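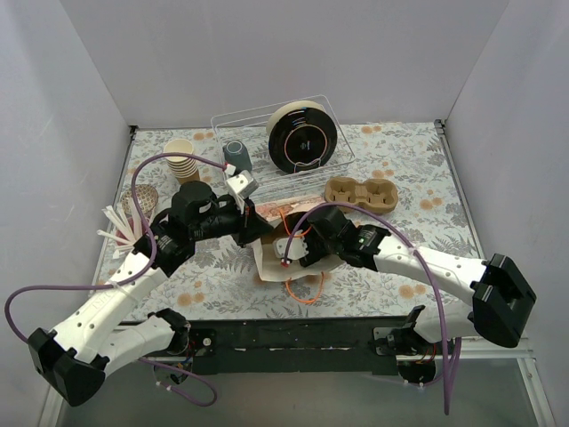
Tablecloths and Table Linens: Frequently Asked Questions

Stendine Linen Hire, updated 16 June 2025

What size cloth do I need?

Measure the top of the table, then decide how far you want the cloth to hang. Double the drop and add it to both the length and the width. For a meal where people sit, most customers choose a drop of 8 to 12 inches. For a buffet or a display, go to the floor.

My table is an odd size. Can you cut one to fit?

We don't cut hire stock. We can make a cloth to order in any of the Ovance prints, and you keep it afterward. Allow three weeks, or longer in September when the wedding orders come in.

How wide can a cloth be without a seam?

The Ovance cottons come off the roll 70 inches wide. Anything wider is joined, and we put the seams toward the sides so there isn't one down the middle. Patterns are matched at the join where the repeat allows it. Small all-over prints hide a seam better than stripes do.

What is the difference between wipe-clean and coated cotton?

Wipe-clean cloths are vinyl on a fabric backing. Coated cotton is a woven cloth with a thin acrylic layer, so it folds more easily and looks more like ordinary fabric. Neither one should go in the dryer. Coated cotton can be washed by hand in cool water, but the coating wears off with repeated washing.

Can I put hot dishes on it?

No. Use a trivet or a thick mat. Heat marks on vinyl are permanent and will be charged as damage.

Do I have to wash hired cloths before I return them?

No. Shake off the crumbs, let any damp cloths dry, and put them back in the bag they came in. Please don't try to treat stains yourself - bleach does more harm than red wine.

What counts as damage?

Burns, tears, candle wax that has been ironed in, and mildew from cloths packed wet. Food and drink stains are covered by the hire price.

How many can I order at once?

We hold 200 of each plain color and fewer of the prints. For bigger events we bring in stock from our Cekow warehouse, which has 2,000 cloths in white and ivory only. Those orders need 2 weeks' notice.

Where do I collect?

From the Bhuiyan Street counter, at the side entrance. Bring your order number. Delivery is available inside the city limits and is priced by distance.

Can I see a print before I order?

Yes. Swatches are free, up to five per customer. Colors on a screen are not reliable, and the blues and grays are the worst for this.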